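Plondesside Technical College
Introduction to Robot Programming
Handout 5: Showing the arm a task

What this handout covers

Up to now you have moved the arm by typing in positions. This week you will teach it by demonstration. You do the task once with the arm, the controller records it, and the recording is used later either as a plain replay or as training data. Read the handout before you come to the lab. The Saragih controller manual is on the shelf by the door if you need the button layout.

Two ways of demonstrating

In hand guiding, you put the arm into free mode, hold it near the wrist and move it through the task yourself. The motors carry the weight of the arm and little else. You feel contact directly, so you will know at once when the fingers touch something. The drawback is that your own hands and sleeves get into the wrist camera's view, and they will not be there when the arm works alone. Hold the arm behind the camera, not beside it.

In remote control, you stand at the second desk and drive the arm with the hand controller. Your hands stay out of the picture. You lose the sense of touch, and most people find depth hard to judge for the first few sessions. Work from the wrist view on the screen, and look up at the table only when you have stopped moving.

Both methods save the same things: joint angles, finger opening, and the wrist camera picture for each time step. A typical recording of the plate task in our lab comes to 1,582 time steps. If yours is much longer, you are probably pausing too often.

The plate task

The task is to pick up a plate by its rim, lift it clear of the table and set it down again on a marked spot. A plate is a useful object to begin with. It is too wide to grip across, so the fingers have to take the rim, one inside and one outside, and the approach must be lined up before you close.

Come in low and slowly from the side. Stop when the fingertips are next to the rim and check the gap between them. The rim should be in line with that gap. If it is not, turn the wrist a little before you go any further. Correcting after the fingers have closed will push the plate across the table, and the push will be in the recording.
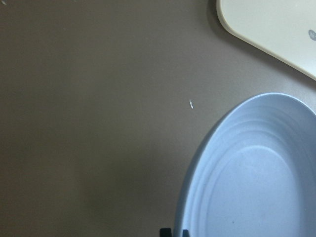
One student on last year's course wrote in the feedback that the approach took far more practice than the lift, and that it helped to rehearse it with recording switched off until the last few centimetres felt dull. We now allow time for this. Use the first part of your session for practice runs and do not save any of them.

Once the rim is between the fingers, close at the slow setting. Wait for the force reading to settle, then lift straight up. Do not tilt the plate to see whether it is held. Move across at a steady height, lower until you meet the table, open the fingers fully, and back away along the line you came in on.

What makes a good recording

Each pair needs nine good recordings. Vary the starting position of the plate between them, and vary the starting position of the arm as well. If every recording begins from the same place, the trained model will cope with that place and very little else.

Keep to one way of doing the task. If you take the near side of the rim in one recording and the far side in the next, the model may try something between the two and close on nothing. Agree on the method with your partner and write it at the top of your log sheet.

Small corrections are fine and often helpful. A recording in which you drift off line and come back shows the arm how to recover. Dropping the plate, knocking another object or stopping to talk means you should discard the recording and start again.

Saving your work

Recordings go into the Skesau folder on the lab machine, under your pair number. Name each file with the method (hand or remote) and the attempt. Open every file in the Folivance viewer before you leave, play it at double speed and check that the wrist picture and the joint plot end together. Files where they do not match cannot be used for training.

Before next week

Write half a page comparing your hand-guided and remote recordings. Include the length of each in time steps, and say where in the task the two differ most. Look at the finger opening plot in particular, just before contact with the rim.

Bring your log sheet to the next lab. You will need it for Handout 6, where the recordings are used for training.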